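Baltau household handling project
Progress report to the Gallegos fund, February 2, 2019

The grant pays for people to do ordinary chores with hand-held grippers, so that a learning system can be trained on the recordings. We promised a usable set of bedroom and laundry tasks by the end of March. We have 2,316 recordings. I would ask the fund not to read too much into that number.

Clothes are the bulk of it. The operators work in furnished rooms, on real beds, with garments laid out to be picked up, moved and folded.

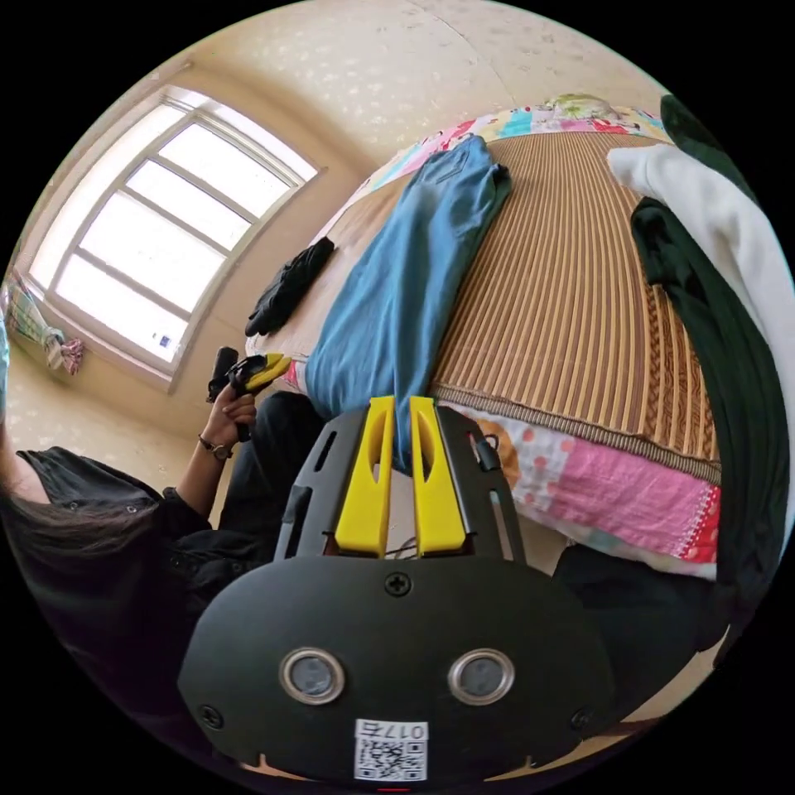 Of the 40 tasks on the agreed list, 27 have enough recordings to be worth training on. The other 13 are thin or were recorded so differently by different people that I doubt a model could learn one thing from them. Folding is the worst. We wrote one set of instructions and got several ways of folding a shirt, all of them tidy. Riltetti, who do the checking, rejected 59 recordings last month, mostly for fingers closing on nothing, and I suspect they were being kind.

Jasico's first training run is done. Their summary calls the results encouraging. The model picks up trousers well from the beds it was trained on and badly from any other, and I would call that memory until someone shows me otherwise.
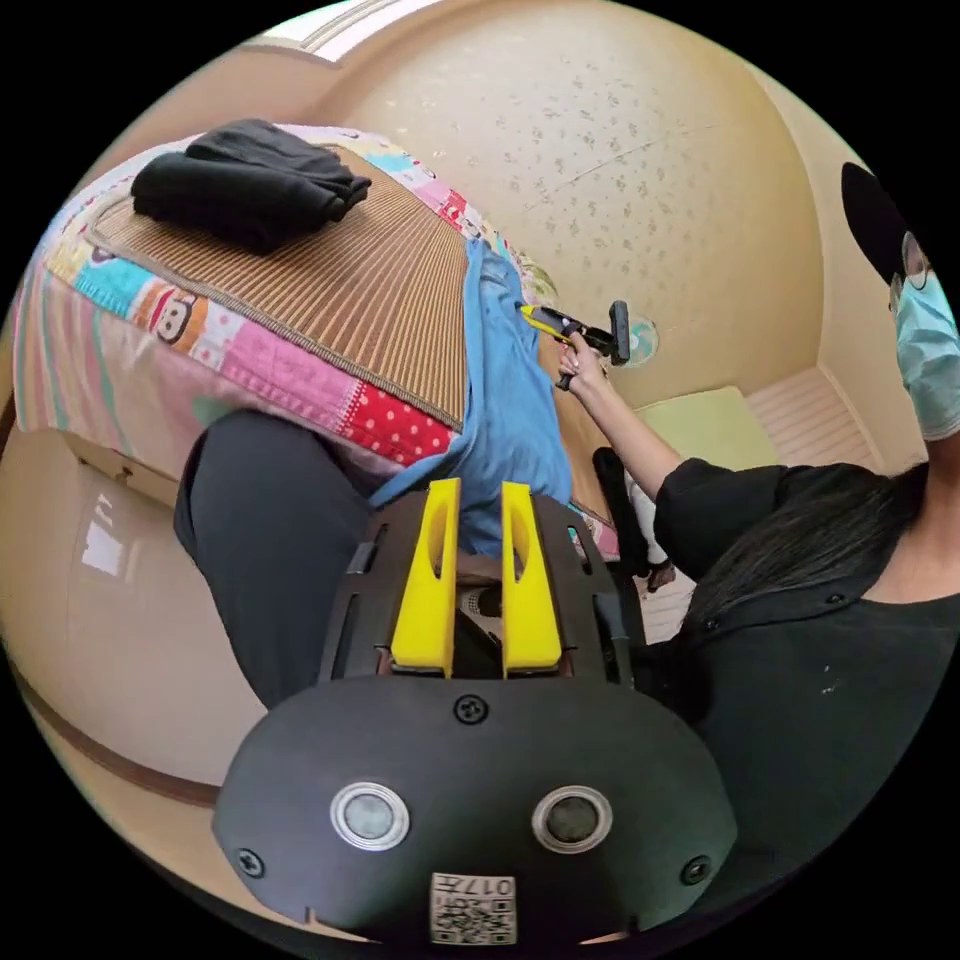 Bedding gives us a different worry, namely how much of what we record is about the cloth and how much is about what lies under it. A light blue cloth spread on a woven mat, with a patchwork quilt beneath, is three surfaces for the system to tell apart, and work with the black brush head brings the tool right down onto the top one. I want the same tasks repeated on plain sheets before we claim anything.

We are within budget. I don't propose to raise the recording target. The remaining money would be better spent on redoing the thin tasks in rooms the model hasn't met, and we need the fund's agreement to that change before March.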